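Husov Publishes Good Practice Guide for Testing Two-Handed Kitchen Robots in Simulation

CASTELLANOS, 30/05/2019 – Husov today released the first edition of its good practice guide for simulated testing of household robots with two arms. The guide can be downloaded free of charge and applies to kitchen tasks such as picking up food items, handling cans and opening drawers.

The guide sets out how a test should be prepared, run and reported before a robot is tried in a real kitchen. It was drafted over the past year with engineers from Gakgate, who ran 1,796 simulated trials to check the wording of each rule. Of those, 1,124 were run a second time by a separate team working only from the written text. Rules that the two teams read differently were rewritten or dropped.

The first edition has seven sections. The longest deals with scene setup. It asks test teams to keep objects on the counter that play no part in the task, to vary where they are placed between trials, and to record the starting state of every drawer and door. A drawer left open at the start must be listed as open in the report, even when the task does not involve it.

"Most of the arguments we had were over what counts as the start of a trial," said Ignacio Haverford, who edited the guide for Husov. "Two teams would report the same task and mean different things by it. We wanted the starting conditions on paper, including the position of both hands."
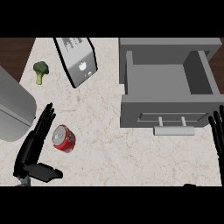
Other sections cover contact limits, stop conditions and the naming of files. A trial must be stopped if either hand presses on a fixed surface above the limit the team has declared in advance. Stopped trials are to be counted in the results and may not be repeated under the same number.

The guide is voluntary and does not replace safety standards for physical machines. A team that claims to follow it must publish its setup sheet along with its results.

Gakgate will apply the guide to all new simulated tests on its Penatora software starting in July. Husov will accept written comments on the first edition for three months. Comments should give the section number and, where possible, the setup sheet of the trial in question.

The guide and a blank setup sheet are available on the Husov website.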